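Village bake-off to settle the scales question, again

Sun 2 February

The Stuvine winter bake-off returns in March, and with it the argument that has outlived two village halls and at least one marriage of convenience between the cake and bread sections. Should entrants be allowed to weigh their ingredients, or must they measure by volume, as the founding rules demand?

The founding rules were written on the back of a coal bill. They say "cups", without saying whose.

Last year's contest ended with 2 sponges tied for first place and a formal complaint from the makers of the third, who said their recipe had been converted from grams by someone in a hurry. The judges ate the evidence before the hearing.

This year the hall will put the matter to a vote. A petition in favour of scales has gathered 3,524 signatures, an impressive figure for a place with one bus stop. Organisers put it down to the form being left on the counter at Van Acker, the bakery on the main road, whose customers will apparently sign anything while waiting for a warm loaf.

Traditionalists remain calm. Their leaflet, printed in a shade of mustard, argues that a good baker can feel when a dough is right, and that a number on a screen has never improved a scone. The scales camp has replied with a leaflet of its own, in which every paragraph is the same length.

A compromise is on the table. Under it, entrants could use any bowl with markings on the inside, and the grams would be kept out of sight. 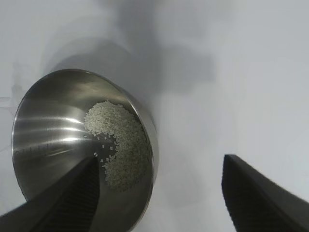

How to enter

Forms are available from the hall and from Van Acker. There are 6 classes, including the disputed sponge. Entrants should bring their own tins, label them clearly and take them home afterwards. The hall cupboard is full.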